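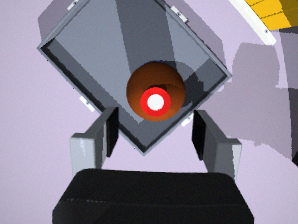

The Eichhorn

The piano had been in the hotel at Plellov for longer than the hotel had been a hotel. Before that the building was a school, and before that it was something to do with the mine. I had tuned it every July for eleven years. The rest of the year it was left alone, apart from wedding guests and children.

I took the early bus from Tramden, changed at Furkon and walked up the hill with my case. It was raining a little. The front door of the hotel was locked, which it never had been before, so I went round by the kitchen and found the owner sitting at the table with the post in front of her. She was still in her coat.

"You didn't get my letter," she said.

I said I hadn't.

"I wrote to tell you not to come. We're closing in two weeks."

She got up and put the kettle on. I sat down and kept my case between my feet. She told me the bank had been patient, and so had the brewery, but the boiler had gone in the spring and that had settled it. A man from Furkon was buying the building for flats. He was taking the carpets and the bar as they stood. He did not want the piano.

"What will happen to it?" I asked.

"He says he'll pay somebody to break it up. He says they go for nothing now."

I told her that was true. I get a call most weeks from somebody who has emptied a parent's house and thinks the piano will cover the funeral. I have stopped giving them a number over the phone.

We drank the tea. She asked what she owed me for the journey and I said nothing, as I hadn't done any work. The bus back was not until four.

"I might as well tune it," I said.

"I can't pay you for it."

"No. But I'm here."

She looked at me for a bit and then went to find the key to the dining room.

They had pushed the tables against the wall and stacked the chairs on them. The piano was where it always was, by the window, with a mark on the lid from a plant pot. I took the front off and set it down on a folded sheet. An Eichhorn of that age has a long iron frame and a good soundboard, but the pins were never tight enough, and in a damp house it drops all year. I gave it a run up and down. It was worse than usual. The heating had been off since the spring and the middle of the keyboard was badly out.

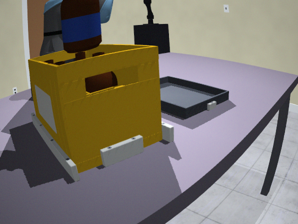 I started on the A and worked outwards. It is slow work and I don't think about much while I do it. After an hour I could hear her in the passage, moving boxes. After two she had stopped moving them. I broke one string in the top octave and tied it, as I hadn't brought the right wire, and the knot held. There was a key in the bass that had always stuck in wet weather. I had eased it every year and every year it had come back. I eased it again.

When I had finished I put the front on and wiped the keys with a cloth. She had come in and was sitting on one of the tables.

"Play something," she said.

I am not much of a player. Tuners often aren't. I have one piece I use to test an instrument, a slow waltz my mother had in a book, and I played that. She listened to all of it with her hands in her coat pockets.

"My husband used to play that when you'd gone," she said. "He picked it up from hearing you. He had it wrong in the middle."

I had not known that. I had met him perhaps four times, and he had always asked about the buses.

"Which part?" I said.

She got down and came over and showed me, standing up, with one finger. It was wrong, but I could see how he had got there. He had gone up where the tune goes down, and then had to hurry to get back.

I played it through his way. The hurried bit fell where the old key used to stick, and it didn't stick. The rain had stopped by then, and somebody was shutting a van door in the yard.

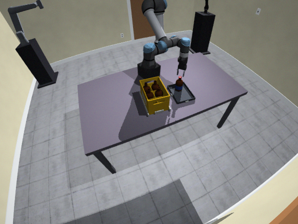
The van driver put his head in and asked whether that was the piano he'd been told about, because it sounded all right to him, and his daughter had been on at him for one since Christmas. He had come for the beds. He said he would have to measure his hall, and that his wife would have something to say about it, but how much did we want?

The owner looked at me.

"Eighty," I said.

"Fifty," he said. "And I've to get it down that hill."

"Fifty," she said.

He went out to look for a tape measure. She sat down at the piano and put the lid over the keys, then lifted it again. I packed my case. On the way out she tried to give me the money he would be giving her, and I told her to wait until she had it.

I was early at the bus stop. I wrote the driver's number in my book, on the page for July, and underneath I wrote that he would need a proper string for the top octave.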